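Home News Opinion Clubs Archive Contact

We use cookies to keep this site running. Accept Manage settings

OPINION
Let the robotics club be slow

3 min read

By Ailsa MacAulay
27/03/2021

Every spring same fight. The Dow club asks for money, somebody on the student council asks what it won. Nothing this year. Didn't enter the Distmont Cup, didn't build anything that drives or throws a ball. So cut them, right?

Wrong, and I say that as someone who voted to cut them last September. I was in a rush, I read one page of the budget and put my hand up. Dumb.

What they do now is teach by hand. You hold a gripper, you pick the thing up, you put it down, and you do it again. The project is called Tondari and the goal is 100 good runs of one small chore before anyone is allowed to touch the training code. Boring to watch. I tried it and it is hard. I got 17 that counted, then my wrists quit. 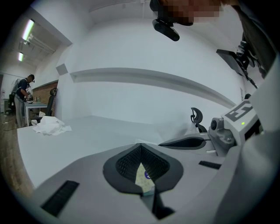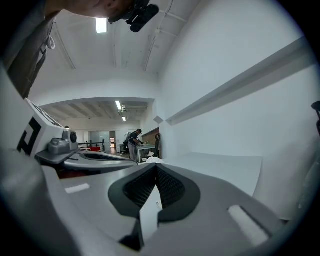
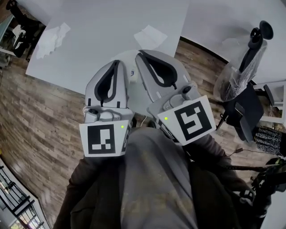 Tondari work, grippers out, white tables.

Fraser MacLeish graduated out of the old club, the one with the trophies, and he told me he spent two years there tightening bolts for the kid who drove. Never wrote a line, never got asked. I beleive him. I was in the pit crew at Dallell for one season and I mostly carried batteries.

Compare. In Tondari everybody does runs. New people, seniors, doesn't matter. You find out fast that your own hands do stuff you can't explain, and then you have to explain it, in the log, in words. One freshman wrote a whole page on how she lets go of a cloth. Best thing I read all semester.

Yes it costs money. A trip to the Cup costs more, five kids go and the rest watch the stream. Yes, trophies look nice in the hall. Parents like them. I like them, fine. But the council gives the chess people 50 dollars a head and never asks for a cup back.

And the competition crowd keeps saying students need a deadline or they drift. Maybe some do. I've seen what the deadline does to, people sleeping on the shop floor and two seniors doing all of the work while the others order pizza.

Vote is next week. Read the whole budget this time, I will. Then go ask to do ten runs before you raise your hand.

Get our newsletter. Enter your email Sign up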